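택배 문자인 줄 알았다 (피싱 당할 뻔한 이야기)

요즘 블로그가 뜸했죠. 회사 일도 많았고, 무엇보다 지난주에 좀 창피한 일이 있어서 쓸까 말까 하다가 그냥 씁니다. 저처럼 "나는 절대 안 속지" 하던 사람이 읽으면 좋겠어요ㅎㅎ

시작은 운동화였어요. Asport에서 러닝화를 하나 주문했거든요. 세일 마지막 날이라 급하게 결제하고 배송만 기다리고 있는데, 이틀 뒤 점심시간에 문자가 온 거예요. 주소가 불분명해서 물품이 보류 중이니 확인하라고. 평소 같으면 바로 지웠을 텐데 마침 제가 얼마 전에 이사를 했잖아요. 주문할 때 옛날 주소로 넣었나? 싶어서 가슴이 철렁하더라고요. 그래서 눌렀습니다. 네, 눌렀어요...

페이지가 너무 멀쩡했어요. 로고도 있고, 글씨체도 그럴듯하고, 오타도 없고. 예전에 오던 스팸은 맞춤법부터 이상해서 딱 티가 났는데 이건 정말 깔끔하더라고요. 이름이랑 전화번호, 새 주소를 넣었더니 재배송 수수료 2,000원을 카드로 내래요. 커피 한 잔도 안 되는 돈이잖아요. 그 금액이 진짜 교묘한 게, 따지기도 귀찮은 돈이라 그냥 내고 말자 싶어지거든요.

카드 번호 넣고, 유효기간 넣고, 세 자리 번호까지 넣었는데 다음 칸에 카드 비밀번호 네 자리를 다 넣으라는 거예요. 손이 멈췄어요. 앞 두 자리를 묻는 건 봤어도 네 자리 전부는 좀 이상하잖아요. 옆자리 Sơn Ninh 님한테 "이거 원래 이래요?" 하고 화면을 보여줬더니 밥 먹다 말고 주소창부터 보더라고요.

"Asport가 아니라 Asqort인데요."

p가 q였어요. 휴대폰 화면에서는 진짜 안 보여요! 게다가 주소가 길어서 뒤쪽은 점점점으로 잘려 있었고요. 저는 주소창을 쳐다본 적도 없었네요.

그때부터 점심은 끝났죠. 비밀번호는 안 넣었으니 괜찮겠지 했더니 Sơn Ninh 님이 고개를 저으면서, 버튼을 안 눌러도 칸에 쓰는 순간 바로 넘어가게 만든 페이지도 있다는 거예요. 소름. 바로 카드사 앱 열어서 카드 정지하고 고객센터에 전화했습니다. 대기가 길어서 식은 김치찌개를 앞에 두고 계속 안내 음성만 들었어요. 상담원분은 무척 침착하셨어요. 아마 하루 종일 저 같은 사람 전화를 받으시겠죠. 승인 내역을 같이 보는데 이미 해외에서 159달러 결제 시도가 한 번 들어와 있더라고요. 해외 결제를 막아둔 덕에 거절됐고요. 언제 막아뒀는지 기억도 안 나는데, 과거의 나야 고맙다.

퇴근하고 나서는 비밀번호를 갈아엎었어요. 사실 이게 제일 오래 걸렸습니다. 부끄럽지만 저는 비밀번호 세 개로 인생을 돌려막던 사람이에요. 쇼핑몰용, 은행용, 나머지용. 혹시나 해서 가입한 곳을 쭉 적어보니까 약 110군데가 나오더라고요? 이름도 기억 안 나는 꽃배달 사이트, 대학 때 쓰던 과제 공유 사이트, 한 번 사고 만 고양이 사료 가게까지(저는 고양이도 없어요, 친구 선물이었어요). 그중에 Dralora라는 데는 도대체 뭐 하는 곳인지 들어가 보고도 모르겠어서 그냥 탈퇴했습니다.

비밀번호 관리 앱은 Humeo를 깔았어요. 광고 아니고 제 돈 내고 씁니다. 처음엔 비밀번호를 한군데 다 넣는 게 더 무섭지 않나 싶었는데, 온라인 독서 모임에서 만난 Ginevra Colombo 님이 제 글 읽고 이런 말을 해줬어요. 똑같은 열쇠로 집이랑 차랑 사무실을 다 여는 게 지금 네 상태라고. 할 말이 없더라고요ㅋㅋ 그리고 써보니까 좋은 점이 하나 더 있는데, 주소가 다르면 자동 입력이 안 떠요. 내 눈은 p랑 q를 헷갈려도 앱은 안 헷갈리는 거죠. 그날 이걸 쓰고 있었으면 로그인 칸에서부터 뭔가 이상하다 했을 텐데.

불편한 점도 적어둘게요. 마스터 비밀번호를 길게 만들었더니 아침마다 한 번씩 틀립니다. 그리고 엄마 휴대폰에도 깔아드렸다가 하루 만에 지웠어요. 엄마는 수첩이 더 좋대요. 그래서 수첩에 쓰시되 같은 번호만 돌려쓰지 마시라고 했는데, 어제 보니까 끝에 느낌표만 하나씩 늘어나 있더라고요. 엄마...

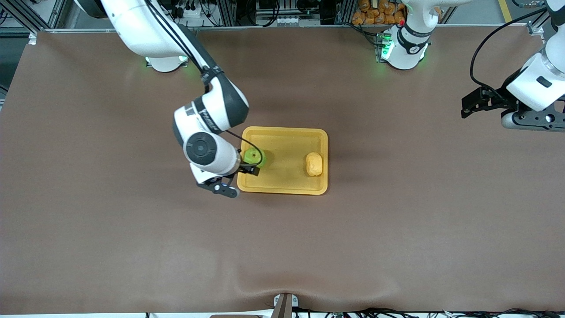 마지막 수정: 2023년 12월 20일

2단계 인증은 메일이랑 은행, 메신저부터 켰어요. 나머지는 주말마다 조금씩 하는 중이고 아직 40군데쯤 남았습니다. 메일을 제일 먼저 하세요. 메일이 뚫리면 다른 사이트 비밀번호 재설정 링크가 다 거기로 오니까요. 저는 그걸 모르고 쇼핑몰부터 바꾸다가 순서를 다시 잡았어요.

복구 코드는 종이에 적어서 여권이랑 같이 넣어뒀어요. 처음에 휴대폰 사진첩에 캡처해 뒀다가 Sơn Ninh 님한테 또 혼났습니다. 휴대폰 잃어버리면 그 코드가 필요한 건데 그게 휴대폰 안에 있으면 어떡하냐고요. 맞는 말이라 조용히 프린트했어요.

신고도 했어요. 문자 내용이랑 주소 캡처해서 보냈는데, 다음 날 들어가 보니 그 페이지는 이미 없어졌더라고요. 제 신고 때문인지 원래 하루 만에 갈아타는 건지는 모르겠어요. 그리고 이름, 전화번호, 새 주소는 어차피 넘어갔을 테니 당분간 이상한 전화가 많이 오겠죠. 벌써 주식 리딩방 초대가 두 번 왔습니다. 답장 안 하고 차단했어요.

아, 운동화는 다음 날 멀쩡하게 왔습니다. 주소도 새집으로 잘 적혀 있었고요. 사이즈가 작아서 교환 신청했는데, 교환 안내 문자가 오면 링크는 안 누르고 앱으로 직접 들어가서 확인할 거예요. 새 카드는 아직 배송 중이라 이번 주는 현금 들고 다닙니다.

혹시 비슷한 문자 받으신 분 있으면 댓글에 문구 좀 남겨주세요. 다른 분들이 검색하다가 들어와서 볼 수도 있으니까요. 링크는 붙여넣지 말아주시고요!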